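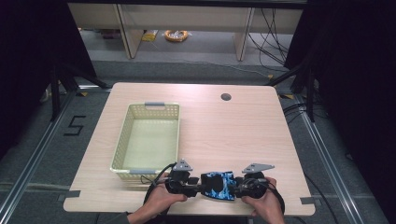
Herel 手持夹爪套装的报价单只有一行，真正要花的钱至少有六七行。我们 Cuypers 设备部代理这套东西，按理应该劝您买，不过退货单也归我们处理，所以丑话写在前面。一个采集工位除了夹爪本体，还要有桌子、地面、支架、线缆和背景。桌面前沿两侧贴着灰色胶带，地毯上用黑胶带贴了数字“5”，铝型材沿地面斜着走，桌后两侧各立一个黑色三脚支架，右边地上盘着一堆黑色线缆。这些东西没有一样出现在 Leratora 的产品彩页上，可它们都要占预算，也都要占人的时间。

本页适用于 2025年1月起的配置。价格请以书面报价为准，网页上不写总价，原因看完“报价里缺什么”一节就明白了。

## 套装内容

标准套装包括：

- 双手持握的夹爪总成，左右各一个黑色握柄
- 左右夹指，附一套出厂指垫
- 数据与供电线缆，左右分开走线
- 运输箱、内六角扳手、纸质快速指南（英文）

不包括：

- 采集主机和存储
- 桌子、地面型材、支架、遮光布
- 备用指垫
- 任何被夹取的物品，包括篮子和收纳盒
- 现场安装

经常有客户问“开箱能不能用”。能通电，能张合。至于能不能采出可用的数据，要看您的工位，也要看操作的人，厂家在这一点上说得比较含糊，我们也没有拿到让我们放心的书面说法。

## 先问自己要不要买

Leratora 的宣传材料里有一句话，大意是用手持夹爪示范，可以省下整台机械臂的钱。省是省了一部分。采集阶段确实不用先买机械臂，但后面要在机械臂上跑，那台机器迟早要进预算。把两笔钱放在两个财年里，总数并不会变小，只是审批的时候看着顺眼一些。

下面几种情况，我们建议先别下单：

1. 任务还没定，只知道“想做抓取”。
2. 没有固定的房间，每天用完要收起来。拆装几次以后，桌子的位置、支架的高度都会变，之前的数据和之后的数据放在一起很难讲清楚。
3. 打算让实习生兼着做，每周抽半天。
4. 要夹的东西非常软、非常滑或者带液体，而又没有做过试夹。

Wilma Van Leeuwen 在我们这里管试用，她的习惯是让客户把自己的物品寄过来，在演示台上先夹一轮。有的客户嫌麻烦。嫌麻烦的那几家，后来打电话来问能不能换指垫材料的也最多。

## 报价里缺什么

### 桌面和物品

桌子不必买贵的，浅色木纹台面完全够用。要确认的是边角是否圆滑、台面有没有开孔。穿线孔听上去方便，小零件掉进去也很方便。如果任务里有螺丝或者药片一类的东西，请先把孔盖上。

篮子请直接去买日用品店的塑料篮，同一款多备几个。侧壁是镂空的还是实心的，最好在写任务说明的时候就定下来，别等到采了一半，原来那款断货了再找“差不多的”。差不多的篮子孔形不同、颜色不同，到底影响多大，我们没有见过哪家认真测过，包括 Leratora 自己。

### 线缆

夹爪两侧都有线，从桌子前沿下面绕上来。操作者的两只手一直在动，线也跟着动。预算里请留出理线的钱：线夹、束带、一根备用线。备用线单价 55 欧元，听着不贵，可交期是 27 个工作日，断线那天您会觉得它很贵。

我们不推荐自己接延长线。厂家对延长线的答复是“视情况支持”，Jasper Van Acker 追问过两次，第二次的回信里连“支持”两个字也没有了。

### 支架、型材和背景

铝型材和三脚支架可以用手头现成的。买新的也行，不用从我们这里买，建材市场的就可以，尺寸自己量。遮光布请选黑色无光的，垂到地面。布后面的杂物会不会进画面，站在操作位上看一眼就知道，别相信平面图。

### 人

这一行通常是空的，而它往往最大。操作者要培训，要休息，要有人检查录下来的东西。Leratora 给的培训时间是一个上午。Gerrit Verstraete 带过几批新手，他给的数字是 7 个工作日，之后才开始算正式数据。两个数字差得很远，我们倾向于相信后一个，您做计划时可以取中间，但请把理由写进项目书里，免得到时候解释不清。

## 指垫是耗材，请按耗材来算

厂家把指垫列在“结构件”下面，保修条款里又把“正常磨损”排除在外。两句话放在一起读，意思就是坏了自己买。

一副用旧了的夹指，外观上很容易辨认：指面的黑色垫层发毛，有擦痕，局部带一点撕裂；上边沿起一层薄皮；另一侧的垫面发灰，粘着细碎的屑，靠下的地方还有几块发黄的污迹。到了这个样子，能不能继续用，Herel 的手册没有给出标准，只写了“如有需要请更换”。什么叫需要，由您自己判断。

我们的建议比较笨：开工前给新指垫拍一张照，钉在工位旁边，每周对照一次。边沿一旦起皮就换，左右一起换，不要只换一边。换下来的别扔，写上日期装袋，以后如果有一批数据看着不对劲，可以拿出来对一对。

指垫每副 129 欧元，含左右两片，不含胶。第一次下单建议至少加两副。是的，这是我们在向您推销配件，所以请自己核一下，别光听我们的。

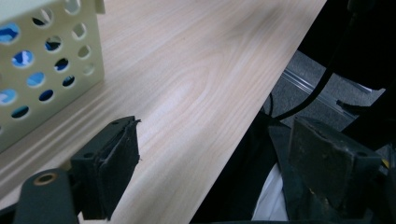

## 试用和验收

试用在 Ulville 的演示间进行，需要提前预约。请带上自己的物品、自己的篮子，最好也带上将来真正要操作的那个人。采购来看一圈，觉得“手感不错”，这个结论对后面的工作帮助有限。

验收时逐项签字，不接受“整体良好”这种写法：

- 左右夹指空载张合，听有没有异响
- 两侧支架板上的螺丝逐个检查，有松动当场记下
- 两侧线缆在操作姿势下走一遍，看会不会扫到桌上的篮子
- 指垫拍照存档，正面和上边沿各一张
- 连续操作一段时间后再查一遍接头

最后一项厂家的验收单里没有，是 Leanne Nuttall 加进去的。加了以后验收时间变长，有客户抱怨过，我们没有删。

## 租还是买

租赁按月计，押金另算，指垫磨损由承租方承担。任务时间短、物品单一的，租比较合适。打算长期做的，租金累计很快就不好看了，请自己拉一张表，把指垫、备用线和人工都放进去，再和购买价比。只拿租金和裸机价格比，得出来的结果基本没有用。

二手套装偶尔有货。买二手请务必看夹指和接线处，外壳擦得再亮也说明不了什么。二手不带出厂指垫，也不享受厂家保修，我们只保证到货时能正常张合，别的不保证。

## 常被问到，我们答得不太痛快的几件事

**精度指标可信吗？** 彩页上的指标是在厂家自己的台子上测的，测试条件没有公开。我们向 Leratora 要过测试报告，目前收到的是同一份彩页的 PDF 版。

**以后机械臂能装同样的夹指吗？** 部分型号可以，要加转接件。转接件的价格还没有公布，计划三月给出。没有公布之前，请不要在预算里填零。

**能不能一次买几套，多个工位同时开？** 可以供货。但建议先把一个工位跑顺，包括地面标号、桌子固定和走线，再照着复制。一次铺开几个工位，出了问题要在每一处都改一遍。

**软件更新收费吗？** 第一年不收。第二年的条款写的是“另行通知”，请在合同里要求写明，写不明就先按收费来准备。

## 下单前请准备好

1. 一页纸的任务说明，写明夹什么、放进什么、由谁来做
2. 工位照片，从操作位拍，连地面一起拍进去
3. 指垫和备用线的数量，单列一行
4. 第二年的费用估算，哪怕只是一个区间
5. 负责验收的人的姓名和电话

材料齐了发给 Jasper Van Acker，他会按实际配置出报价。材料不齐也可以发，只是他会先退回来问一遍，时间算在您那边。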